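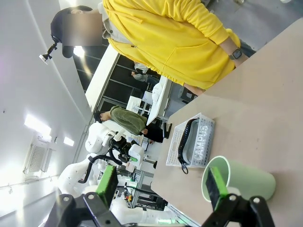

*The table at Raline, with the basket, the green cup and the gripper fingers open.*

I have been meaning to write up our bench rules since August, and Lauri Halonen keeps asking me when I'm going to get to it, so with a pot of coffee beside me and a free Monday evening, let's go. If you've followed this blog for a while you know I love a good rule (my sister says I'd put a laminated sign on a sandwich), but I've also seen what happens when a lab has too many of them. At Boltovwood, where I worked before, the safety binder ran to 137 pages. I read it on my first day and, I'm sorry to say, never opened it again.

So at Raline we started over with a single sheet taped up by the door. It has grown a little, and I'd like to share the parts that have stuck.

**Say it before you reach.** Anyone who puts a hand or an arm over the table while an arm is powered says "hand in" first, loud enough for whoever is at the keyboard, and waits to hear "hand in" back. It felt silly for the first week! Now I catch myself doing it in my own kitchen.

**Sleeves and strings.** This one starts arguments. We all dress for comfort, hoodies especially, and I wasn't about to ban them. The rule we settled on is that drawstrings get tucked in before you lean over the table, and watches are fine as long as the band is snug. Lauri wanted watches off completely, and I can see his side of it. We're going to look at it again when the new sheet gets printed.

**Cables have a home.** A spare cable goes in a basket, coiled, with both ends inside. I'll admit the ends are where we slip - have a look at the one up top, with an end trailing out. It's a small thing, but a stray loop on a tabletop is exactly what a pair of fingers will find.

**One person owns the stop.** If there are two arms near the table, there is still only one person in charge of stopping them, and everyone knows who it is before the first move. If that person needs to take a call or turn around to a laptop, the arms get paused. We borrowed this from Kallio, a shop I visited a couple of years back, where they had it painted on the floor in letters as big as my shoes.

**Write down the near misses.** We keep a plain notebook, and there are 144 entries in it so far. Most of them are dull ("cup tipped, fingers closed early"), and I treasure every one. Reading back through them is how the drawstring rule came about in the first place.

I sent an early version of this list to a friend at Ellel, and she wrote back that hers has 3 rules and all of them are "slow down." Fair enough! If your own shop has a sheet by the door, I'd love to see what's on it, so leave me a comment or send a photo. Next time I'll get into how we set our speed limits, as soon as Lauri and I can agree on them.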